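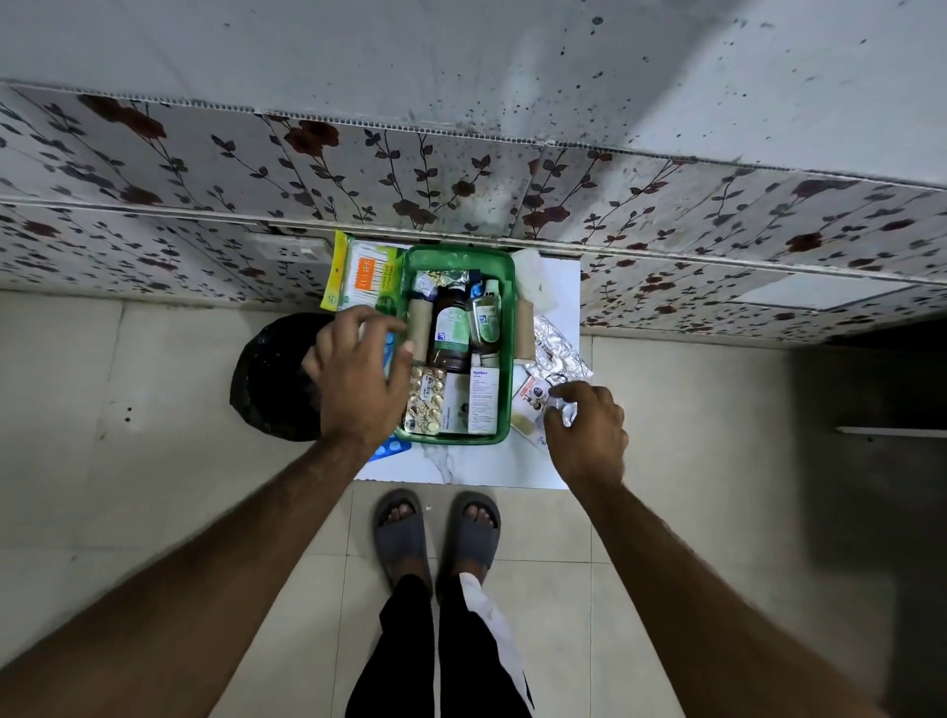
Nouhaila El Sherbiny wrote, on reading the first draft of this report, that a household never decides to collect medicines; it simply stops throwing them away, and a visit to Batelwood ought to be judged by whether people went home and opened the cupboard. The comment has been kept at the head of the report at her request.

Report of the visit to the Batelwood Home Medicines Open Day, 2018-09-28

The open day was held at the Batelwood centre from mid-morning until four o'clock. Our association was represented by the undersigned and by members of the Tistton branch, who travelled by the early coach. The purpose was to learn how medicines are best kept, sorted and disposed of in ordinary homes, with a view to offering a similar day at Tistton in November.

Arrival and welcome

Visitors were received in the lower hall and given a short printed programme. The coach was late owing to roadworks beyond the Bennani bridge, and our party missed the opening remarks. The organisers kindly repeated the main points for us over tea. Places had been limited to 400, and we were told that all had been taken by the previous week.

The sorting demonstration

The principal session concerned the domestic medicine tray. The method shown is a simple one. Everything is brought together in a single shallow container, with bottles kept upright in the middle and cartons and blister strips laid flat towards the front. A tray was preferred to a deep box, in which small packets tend to sink from sight. A green plastic tray serves perfectly well, and any clean tray with raised sides will do.

Attention was drawn to the mixture commonly found in such trays: a tall brown glass bottle, a smaller plastic one beside it, cardboard tubes standing on end, tablets in their strips, and a printed carton such as one marked "Optibor". Cotton buds and tissues are better placed outside the tray, as they take up room and are wanted far more often than the rest.

Several points were made which our members found useful:

Blister strips should stay with their original box wherever possible. A strip which has been cut or torn may no longer show its name or date.

Foil which has been opened and crumpled should be checked before it is put back. Empty wrappers account for much of the apparent quantity.

Brown glass protects the contents from light, and liquids supplied in it should not be poured into another bottle.

The date of opening may be written on the label in pencil or on a small sticker. Many liquids keep for a shorter time once opened than the printed date suggests, and the leaflet should be consulted.

Nothing should be put down the sink or into the household bin. Unwanted medicines are to be returned to a pharmacy.

A question was raised regarding kitchens and bathrooms. The answer given was that both are convenient and both are often too warm or too damp. A high cupboard in a bedroom or hallway, with a catch or lock where there are children, was recommended in their place. The tray may of course be carried to any convenient surface for sorting and returned afterwards.

The Prorel stand

Prorel had taken a stand near the side entrance and was showing storage boxes with removable dividers. The boxes were well made, although our members thought the lids stiff for older hands. A leaflet was available, of which 1,000 copies had been printed; we brought away a bundle for the Tistton reading room.

Practical session

After lunch visitors were seated in groups of 8 and invited to sort a prepared tray under guidance. Ilham El Idrissi led our table. She advised handling one item at a time, reading the name aloud and deciding at once whether it is to be kept, returned or asked about. The third pile was the largest at our table, and she regarded that as quite proper. The session was to have lasted an hour but was shortened by the late lunch, and 2 groups did not finish.

General observations

The hall was well lit and the signs were clear. Seating in the afternoon was insufficient, and the speakers could not always be heard at the back. The soup was good.

For the November day at Tistton it is proposed that the practical session be placed in the morning, that large-print labels be provided, and that the local pharmacy be asked to receive returned medicines on the same day. Members wishing to assist with the tables are asked to leave their names at the branch office.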